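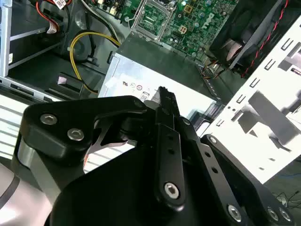
Hardware > Desktop PCs > Power supplies

PC shuts down under load after graphics card upgrade

Asked by Noboru Minami, January

Desktop turns off without warning when a game has been running for 30 minutes. No blue screen. It restarts if I press the button. CPU temperature looks normal. The power supply is 7 years old and came with the machine. Replace it, or test something first?

3 answers

Kalevi Vainio
Accepted answer
Check the event log first. Kernel-Power 41 with a bugcheck code of 0 only tells you that power was lost or the machine hung hard, so it does not settle the matter. Then cap the card's power limit to its lowest setting and repeat the same game. If the shutdowns stop, suspect the supply. Use separate cables for each socket on the card if you are currently using one cable with two plugs. Do not reuse modular cables from another make of supply. Pinouts at the supply end differ and you can destroy drives that way.

Brokness
Had the same. New PSU fixed it.

Pellik
Could be the wall socket or an extension lead. Mine was on a 4-way strip with a worn switch. Also clean out the dust, with the mains lead unplugged. Don't open the supply itself, the capacitors hold charge.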